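Proofing bread dough in a cold kitchen

If your house is anything like mine, from October on the kitchen never gets warm enough for dough to rise properly. I baked flat, sulky loaves for two winters before I worked out that the flour was fine and the room was the trouble. Getting it sorted changed my baking completely, and I'm still excited every time I lift the tea towel!

What you need

A standard white loaf dough (mine is 500 g flour, 350 g water, 7 g dried yeast, 9 g salt), a bowl with straight sides, a cheap probe thermometer and a mug. I use Traltine bread flour because the shop in Lorkdale stocks it in big bags, but any strong flour will do.

Step 1: Find your warm spot

You're after somewhere between 24 and 27 degrees Celsius with no draught. The top of the fridge can work, and so can the oven with only the light on (check it first – some oven lights get surprisingly hot). My favourite by far is the microwave, switched off. It's small, it closes up snugly and it holds gentle warmth beautifully. 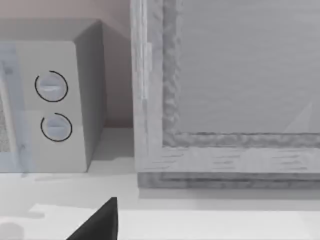
Step 2: Warm the space

Put a mug of just-boiled water in the back corner and shut the door for five minutes. Leave the mug in when the dough goes in. Please don't run the microwave with dough inside, even for a few seconds, as it cooks the edges and kills the yeast in patches.

Step 3: Mix a touch warmer

In summer I use tap water as it comes. In winter I warm it to 35 degrees, and the finished dough comes out near 25. Poke the thermometer right into the middle of the dough to check. If it reads low, don't panic, just give it longer.

Step 4: First rise

Cover the bowl and leave it for an hour, then swap the mug water for fresh hot. You want the dough nearly doubled, with a domed top and bubbles showing at the sides. A bit of tape on the bowl at the starting level makes this much easier to judge.

If you like a richer flavour, add a teaspoon of malt extract with the water next time. Keep whatever small bottles you use close by on the counter before you start, so you're not hunting through cupboards with sticky hands. 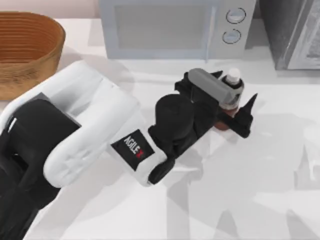 Step 5: Shape and prove again

Turn the dough out, shape it, and pop it in a greased tin. Back into the warm spot it goes for 40 minutes or so, with a fresh mug. Press a floured finger in gently: when the dent fills slowly and only partway, it's ready.

Step 6: Bake

Take the loaf out while the oven heats to 220 degrees, then bake for 35 minutes. I pull mine when the centre reads 94 on the thermometer. Let it cool on a rack for an hour before slicing – I know, the smell is torture.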